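Home Guides Tables Storage Boxes Care Contact

January
By the author of the Arneo table guide

Section 4. Setting up the clear boxes on the oval table

By now the table is standing, the feet are leveled and you've wiped off whatever the packing left behind. Good! This section is about what goes on top of it. I use the Plakby clear boxes on a Domwood oval table, and I've written the steps for that pair, but they work fine with any see-through plastic box on any slick white top. If your table is a matte one, skip the bits about glare and be glad.

What you need

– the clear boxes, with their lids if yours came with lids
– a soft cloth and plain dish soap
– a pencil and a strip of paper tape
– the felt dots from the Arneo parts bag (small ones, the big ones are for the feet)

4.1 Washing and looking over the boxes

1. Peel off any stickers. Go slowly, from a corner. If glue stays behind, rub it with a drop of cooking oil and then wash it off.

2. Wash each box in lukewarm soapy water. I do mine in the sink, one at a time, because stacked wet boxes grab onto each other and I've had to pull so hard I nearly put an elbow through a cupboard.

3. Leave them upside down on a towel for 15 minutes, then dry the corners by hand.

4. Run a fingertip along the rim. You're feeling for a nick or a rough spot left from molding. A small one can be rubbed down with the rough side of a nail file.

Note: plastic like this can look a little yellow along the edges even when it's perfectly clean. I scrubbed at mine for ages the first time. If the color doesn't move with soap, leave it alone.

Caution: no dishwasher, no boiling water. The Plakby leaflet says so, and I ignored it, and now I own a box with a lid that fits on three corners.

4.2 Finding the spot

5. Put the plant (or the lamp, or whatever tall thing lives on your table) down first. Everything else gets arranged in relation to it. On an oval top I like the tall thing toward the far end, where no one has to reach past it.

6. Set an open box near the middle with its long side pointing whichever way you usually sit. Sit down. Reach for it. Move it until your arm is happy.

7. Put the loose items next to the box before you put them in it. It looks messy for a minute, but you can see straight away if they'll lie flat or if they'll stick up over the rim.
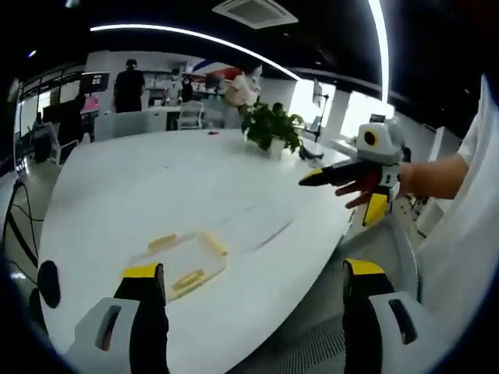 Fig. 4a. Shallow clear tray near the middle of the table, plant toward the far end.

8. Once you like the spot, mark two corners with a bit of paper tape. Live with it for a couple of days before you do anything more permanent. I moved mine again after the first evening – too close to where I put my cup.

A word on the table itself. The Domwood top is 883 mm across at its widest, which sounds like plenty until you remember that an oval gets narrower toward both ends. A box that sits nicely in the middle can end up with a corner poking out over the curve if you slide it along. Keep the whole bottom of the box on the flat, with a hand's width to spare. People brush past the ends of tables with bags and sleeves all day long.

Glare is the other thing. Shiny top, shiny box, ceiling lights: you get bright streaks across the plastic and then you can't see what's inside from your chair. Turn the box a little and the streak usually slides off to one side. Or move your chair, I suppose, but turning the box is easier.

4.3 Felt dots

9. Turn the box over and dry the bottom once more, even if you think it's dry.

10. Stick one small felt dot in from each corner, about the width of the dot itself from the edge. Press and hold while you count slowly.

11. Set the box back down and nudge it. It should slide quietly and stay flat. If it rocks, one dot is doubled up or folded over. Peel it off and use a fresh one.

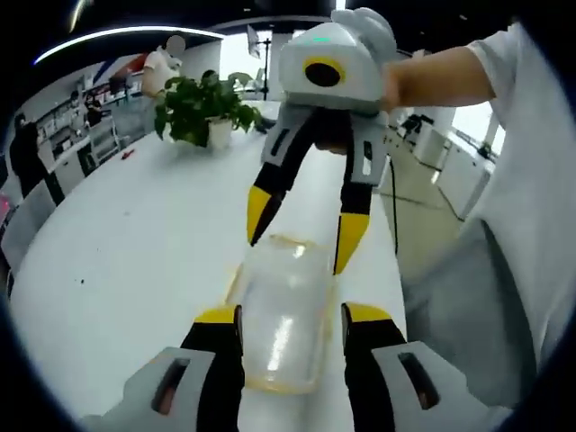

Can I put the felt dots on the table and leave the box plain?

You can, but the dots will collect crumbs and you'll feel them under your wrist every time the box is somewhere else, so I'd put them on the box.

12. If you use more than one box, dot them all from the same pack. The Xenos dots I tried as a top-up were a hair thicker than the Arneo ones, and a box with both kinds on it wobbles like a café table.

4.4 Filling

13. Heavy things first, flat on the bottom. Long things lie lengthwise. Anything that rolls goes against a wall of the box and not down the middle.

14. Stop when the contents are level with the rim. If you have a lid, try it now, empty-handed, no pressing. A lid that needs pressing is telling you to take something out.

15. Weigh the filled box if you have a kitchen scale nearby. I try to stay near 350 g for one that gets passed around a lot. That's my own number and nobody's rule, it's simply where my wrist stops complaining. The bigger Plakby box is sold as 945 ml, and you can make that very heavy very quickly if you fill it with screws (ask me how I know).

16. Write what's in it on paper tape and stick the tape on the short end, at the height you'd see it sitting down. Pencil, so you can change it.

4.5 Moving and passing a box

This part got added after a spill. I used to pick up boxes one-handed by the rim, which is fine for an empty one and a bad habit for a full one, as the wall bends in and the lid (if there is one) pops up at the opposite corner.

17. Clear a landing place before you lift. Cups, mice, phones, all to one side.

18. Take the box by two opposite sides, low down if you can get there. Squeeze only as much as it takes to stop it slipping.

19. If you're handing it over to somebody across the table, don't let go until they say they have it. Say the word out loud. It feels silly and it works.

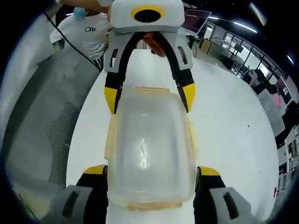 Labels are worth another look once you've done some passing around, since the tape tends to end up exactly where fingers want to go. I'd only ever checked mine with the box flat on the table and open side up. Stand it up on its end and things change: the box in the photo is held at both its near end and its far end, and there's not much left uncovered there for a strip of tape. So if your boxes get handed over that way, put the tape in the middle of the big face. You will probably still need it, too. The walls are cloudy enough that even the white table only shows through faintly, and I wouldn't trust myself to tell one small part from another through that. Write in big letters, and leave the area near the rim bare so the tape doesn't catch.

20. Set the box down flat, felt side down, then slide it the last little bit to its place. Don't drop it the last inch. Dots shear off sideways when you do that, and you'll find them later stuck to a sock.

21. Check the contents haven't all run to one end. Give it a small shake from side to side if they have.

Caution: never use a box as a handle for another box. Two stacked boxes go in two trips unless they clip together.

4.6 Day-to-day care

22. Wipe the table under the boxes as well as around them. Lift, wipe, let it dry, put back. Grit under a felt dot will leave a dull little track on a glossy top and you can't polish it out, or at least I can't.
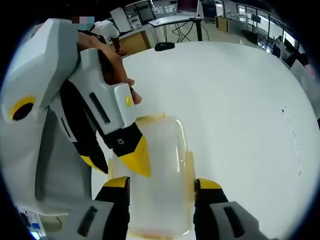
For marks that are already there, start with a damp cloth and a tiny bit of dish soap, and wipe along the length of the table. Pencil comes off with a soft eraser. Ink is harder; I've had some luck with a dab of rubbing alcohol on a cotton swab, tested first on the underside of the edge. Keep the alcohol well away from the boxes, though. It can turn clear plastic cloudy, and that doesn't wash out.

23. Swap any felt dot that has gone flat or furry. Spares are in the small pocket of the Arneo bag, behind the hex key.

24. Retire a box when you see a crack running from the rim. Tape will hold it for a while, but it catches on everything.

Next: Section 5. Cable tray and power strip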